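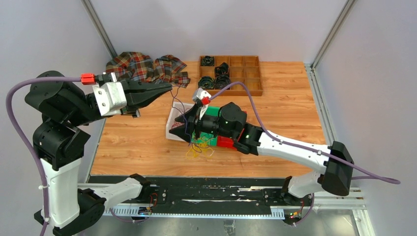
How do I put new oil on a wooden table that has become dry and dull?

Clean the top, let it dry completely, sand it lightly along the grain, rub in a thin coat of hardening oil, and wipe off everything that the wood does not take. Repeat the coat on the next day and keep the table out of use until the oil is hard.

The short answer is enough for some readers. The rest of this page is for those who, like me the first time, finished with a sticky table and did not understand why. I have a Stendthorpe kitchen table in solid wood, bought used in Priltedville, and I have oiled it now many times. I write from that experience and from what I was taught by Hanna Savchuk, who repairs furniture and was patient with my questions.

First find out what is on the table now

Oil goes only into bare wood or wood that was oiled before. If the table has varnish or lacquer, the oil will stay on top and make a greasy film.

Put a drop of water in a place where the finish looks worn, and another drop under the edge where hands do not reach. If the worn place becomes dark after a few minutes and the hidden place does not, there is some protection left in the wood, but it can be either kind. Then scratch the hidden place softly with a fingernail. Varnish feels like a thin plastic skin, and sometimes a small flake comes off. Oiled wood feels like wood.

If you find varnish, stop here. It must be removed to the bare wood before oil, and that is a different and much longer job. The same is true for a table with veneer, where I would sand by hand only and very little. You can recognize veneer at the edge of the board: the grain pattern of the top does not continue over the end.

Wax is a third case. Hold a white cloth with a little mineral spirits on the surface and rub. A yellow or brown smear that feels soft is old wax, and all of it must go.

What you need

Hardening oil for wood, sometimes sold as table oil or worktop oil
Sandpaper with a grit number of more than 200
A sanding block, cork or rubber
Cotton cloths without lint, more of them than you expect
Mild dish soap and a bucket
Thin gloves
A metal can with a tight lid, for the used cloths
Newspaper or an old sheet for the floor

About the oil. I use Marmont, because it is what the Jääskeläinen shop keeps on the shelf, and I am content with it, but I don't claim it is the best. Read on the can that it hardens and that it is suitable for surfaces that touch food, if you eat at the table. Olive oil and sunflower oil from the kitchen are not suitable. They do not harden, and after some weeks they smell.

Mineral oil does not harden either. It is good for a cutting board which you oil again and again, but on a dining table it goes into your sleeves.

Choosing the day

Work when the room is at 19 degrees Celsius or warmer and you can leave a window open. I once did the job in August with strong sun coming on the table, and the oil became thick before I could wipe it. Close the curtain on the sunny side. In damp weather the drying is slower, and it is better to wait if you can.

Cleaning

Put a small amount of soap in warm water. Wring the cloth well, it should be damp and not dripping, and wash the whole top, also the edges. Grease collects mostly where people sit and where the bread lies. Wash again with clean water and dry immediately with another cloth.

Now let the table stand overnight. I know it looks dry after half an hour. The surface is dry, but the wood a little deeper is not, and water that stays under the oil can give you cloudy spots.

Dark rings around metal pots are a special problem. They come from iron and from the tannin in the wood, and washing does not help. Sanding takes away the weak ones. For strong ones people use oxalic acid, which is poisonous and needs more explanation than I can give on this page.

Sanding

Sand always in the direction of the grain. Scratches across the grain are almost invisible when the wood is dry and very visible when the oil is on it. Use the block and keep it flat, with the same light pressure from one end of the table to the other. Don't stay on a stain and rub until it is gone, you will make a shallow hole there which catches the light from the window.

You do not need to reach fresh wood everywhere. The purpose is to open the surface and take down the small fibers that stood up from the washing. When your palm moves over the board without catching, it is enough.

The sharp edges get only a few strokes. They wear through by themselves in daily life.

Remove the dust with a vacuum cleaner and a soft brush, then with a barely damp cloth. Wait again until it is dry. Chi-keung Au, my neighbor, uses compressed air for this, and I can only say that afterward the dust is on the curtains.

The first coat

Begin with the underside of the table if it is also dry. Many people skip it. Wood that is closed on top and open below takes moisture unevenly, and wide boards can bend from it.

Stir the oil slowly, do not shake. Pour a little on a folded cloth and rub it in with long movements along the grain. Work on a part that your arm can reach comfortably and go to the next part while the border is still wet. The end grain drinks more, so give it oil until it stops drinking.

Follow the waiting time on the can. During this time look at the table from the side, against the light. Dull places have taken all their oil and can have some more. Shiny places have enough.

Then wipe. Take a clean, dry cloth and remove all oil that lies on the surface, change to a new cloth when the first becomes wet, and continue until the cloth moves easily. This is the step I did badly the first time. I thought that a thick layer protects better — it only stays sticky and collects every crumb. After wiping, the table should look almost as if you took everything off again.

Come back after an hour and look once more. Wood with big pores sometimes gives back small drops, and if they harden they feel like sand.

The second coat

On the next day touch the surface with the back of your hand. If it feels dry, go over it very softly with used sandpaper, remove the dust, and put the second coat in the same way, with less oil. It will take much less than the first, so be quick with the wiping.

For most tables two coats are enough. My 200 ml can was sufficient for the refresh of a small table, top and edges, but raw wood needs considerably more.

About the used cloths

Please read this part even if you skip others. Cloths with hardening oil become warm by themselves when they dry, and in a heap they can start to burn. Don't throw them in the kitchen bin. Put them in water in the metal can, close it, and ask your local waste station how they want it delivered. If you must leave a cloth for a short time between steps, spread it flat outdoors on stone or concrete.

Waiting and first use

Leave the table alone for two days before you put light things on it. Full hardness takes longer, often several weeks, and the can will tell you the period for your oil. Until then wipe up water directly, use a mat under anything hot, and don't cover the top with a plastic tablecloth, the oil needs air for hardening.

If something went wrong

The table is sticky after some days. Rub a small amount of fresh oil on the sticky area, wait a few minutes until it softens the old layer, and wipe strongly with a dry cloth. If it doesn't help, use mineral spirits on the cloth with the window open.

There are shiny islands. It is the same problem in a smaller size. Sand them lightly by hand and wipe the complete board with very little oil.

The color is darker than before. Oil makes wood darker and warmer in tone, and you cannot reverse it without deep sanding. Test under the edge before you start, especially with cherry and walnut.

The surface became rough after the first wet wipe. Some fibers stood up again. Fine paper along the grain and a very thin coat will settle them.

In between

For daily cleaning a damp cloth is sufficient, with a little mild soap when it is needed. Avoid the strong kitchen sprays and the scouring side of the sponge. I write the date in pencil under my table each time I oil it, the last is 8th April, and I repeat when the water drop test in the middle of the board shows a dark spot. At the places where my children eat, I do a thin coat between the big ones, only there, and blend the border with the dry cloth.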